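Clearing and Caring for a Wooden Worktable

Posted Fri 10 February in Workshop Tips

A table that gets used every day collects things. Small parts, jar lids, a toy somebody meant to fix, a cable with no obvious owner. The tips below are for a plain wooden top in a workshop, spare room or kitchen corner, and they assume you want the table back in working order the same afternoon.

Start at one end

Pick the end nearest the door and work toward the other. Don't sort yet. Move everything loose into one shallow tray or box lid, and carry on until you reach the far side. Sorting while you clear is slow and most people stop halfway.

Anything bolted or clamped to the table stays where it is. Check that the bolts are tight while you are there. A clamp that has worked loose will mark the wood every time it shifts, and the marks are hard to sand out later.

Sort on another surface

Take the tray to a different table, or use the floor. Make a pile for things that live on the table, a pile for things that live somewhere else, and a pile for the trash. Small containers should be opened before they go in any pile. We once threw out a tub that had 13 good brass screws in the bottom, and Flusthorpe no longer sells that size.

Toys and odds and ends that belong in another room should go there before you do anything else. If they wait in a box by the wall they will be back on the table by March.

Keep the middle open

The center of the table is where the work happens, so that is the part to protect. Push storage to the far side, where you can still reach it but won't knock it with an elbow. If things come in from both the left and the right, as with two people facing each other or equipment mounted at both ends, leave the space between them clear.
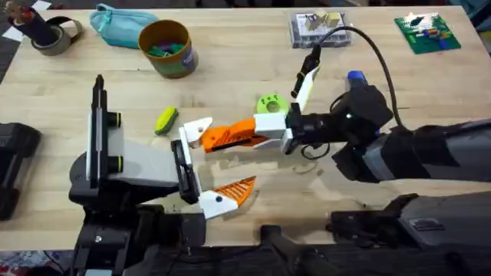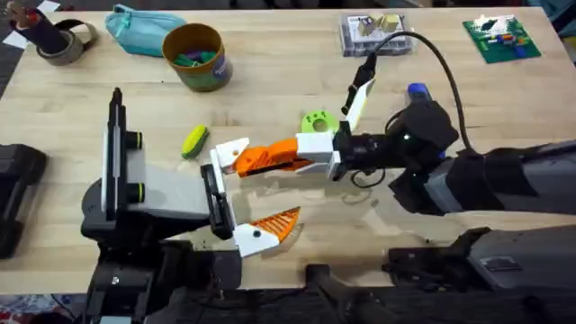 Light wood tabletop, with the arms reaching in from both sides; small items are along the upper half in the second picture.

Small objects are fine on the table while you are using them. Put them back in their container when you finish, even if you plan to start again in the morning.

Cables

Give each cable enough slack for whatever it is attached to, and no more than that. Fasten it to the equipment or the table edge with a reusable tie – the hook-and-loop kind is easier on the cable than plastic. Before you leave it, move the equipment through its full travel by hand, with the power off, and watch for places where the cable pulls or catches.

Don't tape cables to bare wood. The glue picks up dust and leaves a gray line. If you already have one, rub it with a little vegetable oil on a rag, wait 5 minutes, then wipe it off with a damp cloth and a drop of dish soap. Try it on the underside first if the table has no finish.

Cleaning the top

Brush or vacuum first. Grit under a wet cloth will scratch a pale top, and scratches show up more on light wood once dirt gets into them.

Wring the cloth out until it no longer drips. Wipe with the grain, then dry with a second cloth right away. Keep water away from motors, plugs and switches. For the strip around anything bolted down, use a dry paintbrush and then a cotton swab.

Pencil comes off with a white eraser. Marker is harder. Rubbing alcohol at 70 percent takes off most of it, but it will also take off some finishes, so test a spot in a corner.

Sanding and oiling

Sand only where you need to. Use 180 grit by hand, with the grain, and feather the edges so you don't leave a dip. Cover nearby equipment with a sheet before you start, and vacuum the dust before you take the sheet off.

We use Nimon board oil on our own top, thinned for the first coat. Szilágyi hard wax lasts longer but costs more and takes a full day to cure. Put on a thin coat, leave it 20 minutes, and wipe off everything that hasn't soaked in. Lay the rags flat outdoors to dry. Oily rags left in a heap can catch fire.

Keeping it that way

Leave one empty tray on the table for loose things, and empty it at the end of the week. A Redis drawer tray fits under most benches if you are short of room on top. Ours has 4 sections and the last one is always full of washers.

Wipe the top when you empty the tray. Oil it again when water stops beading on the surface.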